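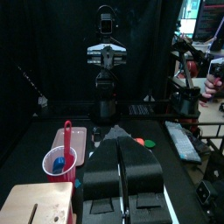

Small stuff on the work table: cups, trays or just let it live there?

tullytown
Posted January 9, 2025

OK so I need opinions. I have a black table that is supposed to be for working, and it has slowly turned into the place where every little thing goes to retire. Keyboard at an angle, a red plastic cup with a spatula standing in it (yes, a red one, I like things to match), a pink tray that should be holding the small stuff and isn't, a couple of colored discs, a wood block. Every night I push it all to one side and every morning it has crept back.

My question is whether I should buy real organizers or keep using cups and trays I already own. I was looking at the Vandari desk set but it's $39 and I'd still have to put things in it, which seems to be my weak spot.

rawan_s
Don't buy anything yet! I did the whole matching set thing in July and all it did was give my clutter nicer housing. Cups are great for tall things. Your spatula is already in the right place, as far as I'm concerned. Put the little flat things in the pink tray and see if that holds for a week.

khayes562
Disagree with Rawan, sorry. A spatula in a cup next to a keyboard is how you end up with nine unrelated things in that cup and then you're tipping it out to find one. Tall stuff goes back to the kitchen. Also open trays are dust collectors. Get something with a front that closes.

tullytown
But the spatula is for the table!! I use it for scraping up bits of tape. There's a piece of teal tape on there right now that I keep meaning to get.

khayes562
Fine, the spatula can stay. The tray is still on notice.

lamisi.w
I'm with Kathleen on closed fronts. I spent 3 years with everything in open bowls and I could never put my hand on a thing. A wooden box changed my life a little, and I'd want any box to have a knob big enough to grab without looking.

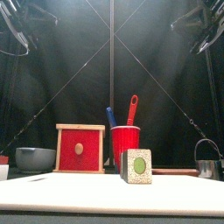
The one with the red front and the round wood knob is what I'd put in the middle of things, and then a plain gray bowl beside it for whatever comes out of your pockets. One box, one bowl, your red and white cup on the end for tall stuff. I'd leave the rest of the board bare. A light top helps too, small dark things just vanish on black.

rawan_s
OK that box front is cute, I'll give you that. But a bowl is an open tray with higher sides, Lamisi!

lamisi.w
A bowl has limits. When it's full, it's full. Trays just spread.

ghassan_z
Has anyone tried lining the tray? I put a square of felt in mine and things stopped sliding to one corner. 4 months and going strong. Mine is an old Katayama one, no idea if they still make them.

tullytown
Felt I can do, I have a whole bag of scraps. So the plan is felt in the tray, discs in the tray, block goes on the shelf, and I'll keep an eye out for a wooden box with a knob. Kathleen, what do you do about cables? There's a dark bundle past the keyboard that I've been pretending is a decoration.

khayes562
Velcro ties, along the back edge. And peel up that tape before you do anything else.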